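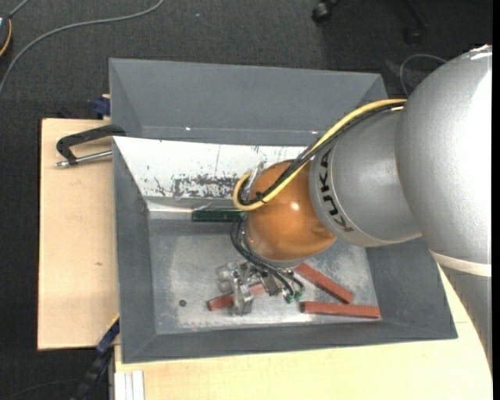 The village that put its noticeboard online

How a small forum called Erkico is holding on to its corner of Clalldale while the big networks chase everybody else

If you want to know when the mobile library is coming to Clalldale, or who has a spare cot mattress, or why the road past the chapel has been dug up again, you could ring round your friends. Most people under seventy, and a surprising number over it, will look on Erkico instead.

Erkico is a social network, although the people who use it seldom call it that. They call it "the board", and they talk about it much as their parents talked about the glass-fronted case outside the post office, where the cards were held up with rusty drawing pins and the good jobs had always gone by Thursday. It has 3919 members, spread over the town and the farms up the valley, and on an ordinary evening 600 of them will look in before bed. For a place with one set of traffic lights, I think that's rather wonderful.

I joined in March, meaning to stay a week or so for the purposes of this article, and I'm afraid I've been there ever since. I have bought a bread bin. I have followed a long and quite bitter discussion of hedge heights (with diagrams!). I have learned that there are two schools of thought about the new bus timetable and that it's wiser not to belong to either of them.

The odd thing, if you come to it from the larger networks, is how little it does. There's no button for liking anything. You can't follow a person, only a subject, and the newest message sits at the top whether it is interesting or not. Photographs are allowed but they come out small. When you've read to the bottom of the page it stops, and so do you, and you go and put the kettle on.

Members sign up under their own names and give the street they live in, and this seems to keep manners at roughly the level of a bus queue. There are rows, of course. One about parking outside the swimming baths ran to 862 messages before it was closed, and I'm told that feelings are still tender on both sides. But it's hard to be truly horrid to somebody you'll be standing behind at the chemist's in the morning.

Money is the awkward part, as it always is. The board carries small advertisements from local shops, paid for by the month, and for a long time that covered the bills with a bit left over. Then Karnon arrived, with its neighbourhood groups and its cheerful yellow app, and some of the shops began to wonder whether they ought to be there as well. MacKinnon, the garden centre on the bypass, moved all its advertising across last year. It has since come back to the board for its plant sales, while keeping its Karnon page for customers from further off, and several other businesses have settled on the same arrangement.

Younger people are the other worry. They have accounts, mostly opened to sell a bicycle or find a Saturday job, but they do their chatting elsewhere and I can't see the hedge debate tempting them back. A page for lifts to the college has done better than anyone expected, and there's talk of one for bands looking for drummers.

In the meantime the board goes on filling up. On 17 May 2022, the evening I finished writing this, the top message was about a tortoise, last seen heading for the allotments. Underneath it were eleven replies, an offer of lettuce, and a polite request to move the whole conversation to Lost and Found.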